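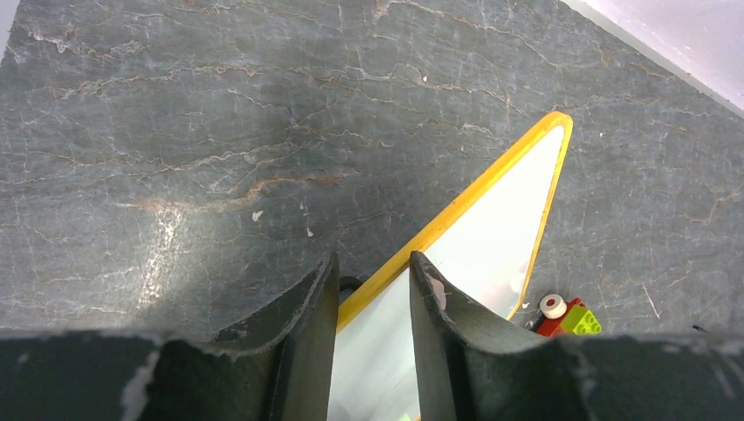

4.3 Aufräumen von Arbeitsflächen

Die dritte Aufgabengruppe betrifft das Abräumen gemischt belegter Flächen. Sie gilt in der Literatur zur Haushaltsrobotik als mittelschwer, weil weder große Kräfte noch enge Fügetoleranzen auftreten. Die Ergebnisse aus dem Projekt Mamo stützen diese Einstufung nur teilweise. An den beiden Standorten Suseden und Patitz wurden insgesamt 3.552 Greifversuche ausgewertet, verteilt auf 43 Objektklassen. Jeder Durchgang begann mit einer ungeordneten Auslage und endete, sobald die Fläche frei war oder das Zeitlimit von 22 Minuten erreicht wurde.

Abbildung 2 zeigt eine typische Ausgangslage aus der Sicht der Handgelenkkamera. Eine weiße Platte mit gelbem Rand liegt auf grauem, geädertem Stein neben bunten Spielzeugteilen, davor stehen die beiden schwarzen Greiferfinger. Zwei Eigenschaften der Situation sind für die weitere Diskussion von Belang. Zum einen verdecken die Finger einen Teil des Objekts, dessen Kontur damit gerade im Nahbereich unvollständig bleibt. Zum anderen treffen eine glänzende Objektfläche und ein Untergrund mit hellen Lichtreflexen aufeinander, was die Trennung von Vorder- und Hintergrund erschwert.

Flache Objekte erwiesen sich als die anspruchsvollste Teilmenge. Ein Parallelgreifer findet an einer aufliegenden Platte nur dann Halt, wenn mindestens ein Finger die Kante erreicht oder ein überstehender Rand vorhanden ist. Erfahrene Hilfskräfte lösten dasselbe Problem, indem sie das Objekt mit einem Finger kippten oder an die Tischkante schoben. Die untersuchte Steuerung beherrschte das Schieben zuverlässig, das Kippen dagegen nur bei Teilen mit ausreichendem Eigengewicht. Kompakte Körper wie Spielbausteine wurden in beiden Laboren deutlich häufiger im ersten Anlauf aufgenommen.

Der Untergrund hatte einen größeren Einfluss als erwartet. Gemaserte und geäderte Flächen führten wiederholt zu Scheinobjekten: Das Segmentierungsverfahren deutete einzelne Adern oder Flecken als Kleinteile und löste Greifbewegungen ins Leere aus. Auf einfarbigen Platten trat dieser Fehler kaum auf. Eine nachgeschaltete Tiefenprüfung senkte die Zahl der Fehlgriffe, verwarf jedoch auch sehr flache echte Gegenstände - ein Zielkonflikt, der mit der vorhandenen Sensorik nicht aufzulösen war.

Für die Frage der Einsatzreife ergibt sich ein uneinheitliches Bild. Unter gleichbleibender Beleuchtung und bei bekannten Objektklassen konnte die Anlage eine Arbeitsfläche ohne Eingriff freiräumen. Sobald unbekannte Teile hinzukamen oder Gegenstände aneinanderlagen, stieg der Bedarf an Fernunterstützung. Vergleichbare Beobachtungen liegen aus der Montagezelle in Wilitz vor, wo Kleinteile auf einer Werkbank zu sortieren waren. Dort ließ sich der Ablauf durch feste Ablageschalen vereinfachen. Einem privaten Haushalt kann eine solche Vorgabe nur begrenzt zugemutet werden.

Die Zeitmessungen wurden getrennt nach Wahrnehmung, Planung und Bewegung erfasst. Der größte Anteil entfiel auf wiederholte Wahrnehmungsschritte nach gescheiterten Griffen. Eine schnellere Armbewegung hätte die Gesamtdauer daher nur geringfügig verkürzt. Der folgende Abschnitt behandelt das Einsortieren der aufgenommenen Teile in Behälter und verwendet dieselbe Objektauswahl.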